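Keeping Dry Goods and Snacks Fresh in a Small Kitchen

By Annelies Prantl

Most of the food that gets thrown out of a pantry never spoiled in the usual sense. It went stale, picked up a smell from something nearby, or sat at the back until no one wanted it. The tips on this page are for ordinary cupboards in ordinary kitchens. I wrote the first set for the Pukville newsletter and have added to them as readers wrote in.

Pick the right cupboard first

Heat does more damage than light. The cupboard over the stove is the worst place for flour, nuts, crackers and spices, and it is where most people keep them. The one next to the dishwasher is nearly as bad, because steam gets in around the door every time a cycle ends. Use those two for pans, foil and baking dishes.

An inside wall is better than an outside wall. In February the back of a cupboard on an outside wall can be cold enough for moisture to form on the inside of a jar, and sugar and salt will cake. If you have no choice, leave a finger's width between the jars and the back panel.

Do not store onions or potatoes in the same cupboard as tea, rice or cereal. Rice takes on an onion smell in a few days and keeps it after cooking.

Flour

White flour keeps well for months in a closed container. Whole wheat flour does not, and should go in the freezer if you bake less than once a week. Measure out what you need and let it come to room temperature on the counter before mixing, or the dough will be slow to rise.

When you bring new flour home, put it in the freezer for two days before it goes in the bin. This takes care of any insect eggs that came with it. Wipe the bin out before refilling and never pour new flour on top of old.

Cut the panel with the cooking directions and date off the bag and tape it to the outside of the bin. Do the same with rice, oats and pancake mix.

Rice, beans and pasta

These are the easiest things to keep. Any jar with a lid that fits will do. Dried beans get harder with age and after a year or two may never soften, no matter how long you cook them. A pinch of baking soda in the soaking water helps with old beans, but too much gives a soapy taste. For a 12-ounce bag I use 1/4 teaspoon.

Long pasta can stay in its box. If the box is already open, stand it upright in a tall jar so the ends don't break off in the bottom of the cupboard.

Nuts and seeds

Freeze them. Walnuts and pecans turn bitter first, almonds last. Taste one before you bake with the rest.

Spices

Ground spices are good for a year or so, whole ones for longer. Rub a little between your fingers. If you can hardly smell it, it won't do much for the soup. Never shake a spice jar over a steaming pot, since the steam goes up into the jar and the powder sets like plaster. Shake it into your palm or a spoon.

I label lids and sides both. A drawer needs the lids labeled, a shelf needs the sides.

Cookies and crackers

Keep crisp cookies and soft cookies apart. In one tin the crisp ones go soft and the soft ones dry out. A slice of bread in the tin with soft cookies keeps them soft for several days. Change the slice when it gets hard.

Stale crackers can be brought back. Spread them on a baking sheet and put them in a 300-degree oven for five minutes. Let them cool completely before you close them up again. Chips can be done the same way, but watch them, as they brown fast.

Closing bags

A clothespin is as good as a bought clip. Push the air out, fold the top over twice and pin it in the middle. For a wide bag use two pins.

For bags that have lost their stiffness and won't stay folded, cut the neck and cap ring off a clean plastic bottle, pull the top of the bag up through the ring, fold it down over the outside and screw the cap on. File the cut edge smooth first. This works well for rice and frozen peas and less well for anything with sharp corners.

The Plavon clips sold in a pack of 12 are fine but the springs give out. I have 19 wooden clothespins in the kitchen drawer and have not had to replace one.

Small single-serve packets

These cause more mess than anything else in the cupboard. The outer bag tears, the packets slide behind the cans, and you find them when you move. Take them out of the outer bag and stand them on edge in a shallow box, like cards in a file. A shoebox lid cut down to fit the shelf is enough. Put the newest at the back.

If your packets come from an import store, as many of mine do, write what is inside on a strip of masking tape and stick it to the front of the box, so that someone who can't read the wrapper knows what they are taking. Copy the date from the outer bag onto the same strip before you throw the bag away.
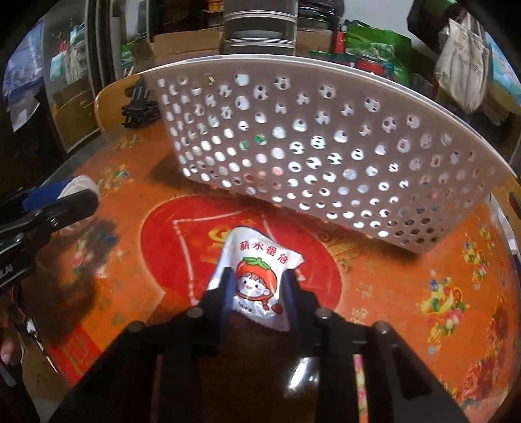

Keeping pantry moths out

If you see a small tan moth in the kitchen, check everything on that shelf the same day. Look for webbing in the corners of bags and under the rims of lids. Throw out what is affected, in a tied bag, straight to the outside can. Vacuum the shelf, the corners and the peg holes where the shelf supports go, then wash with hot water and a little vinegar and let it dry with the door open.

Bay leaves are often recommended. I have tried them and had moths anyway. Tight lids work.

Mrs. Hettiarachchi, who wrote from Ballunum, also checks the birdseed and the dog food, and she is right that these are often where the moths came from. Keep both in metal cans, outside the kitchen if you have the room.

Cleaning out the shelves

Do one shelf at a time. Take everything off, wipe down, and put back only what you will eat. Things that are close to their date go at the front at eye level. I keep a basket on the counter for odds and ends that should be used that week, and supper is planned from it at least once.

Shelf liner is worth having under oil, honey and syrup and a nuisance everywhere else. A saucer under the honey jar does the same job and can go in the dishwasher.

Sticky rings on painted shelves come off with a cloth soaked in warm water and left on the spot for ten minutes. Try that before you reach for a scraper. For old oil that has turned to gum, use a paste of baking soda and water, rub lightly, and rinse twice.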